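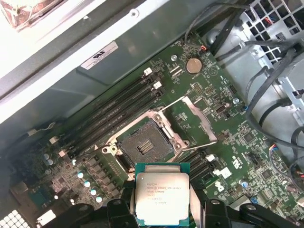 Free port status for Markau -- anyone read the plan?

tevine_ted
Council put it out June 14, 2019, all 100 pages. Customs breaks, cheaper power for firms on the docks, 5 years to start with. Good news for once? Workico already said to be keen.

harbour_lil
Keen on the tax break you mean. They'll move 4 miles down the road from Tevine and call it new jobs. Seen it before.

tevine_ted
Bit harsh. Power bills are whats killing small firms here, read the energy bit at least.

S. Dvořáček
I did read it. Cheaper power is paid for by the rest of us through the grid charge, page 61 or so. Not against it but say so up front.
Svatopluk Dvořáček, Markau

quayside77
1026 jobs promised. Where does a number like that even come from

harbour_lil
Exactly!! Ask Vukadinović, they wrote the forecast. Same lot did the rail one and we still have no freight line.

tevine_ted
Rail was held up by the ministry tho, not the forecast. Anyway freight rates are meant to drop in September, that helps everyone -- farms too.

quayside77
Meant to. My haulage quote went up again last week.

S. Dvořáček
Comments are open untill the end of the month, written ones only. Town hall, second floor. I'm sending mine in about the grid charge.

harbour_lil
Will do one as well. Still think it's a giveaway.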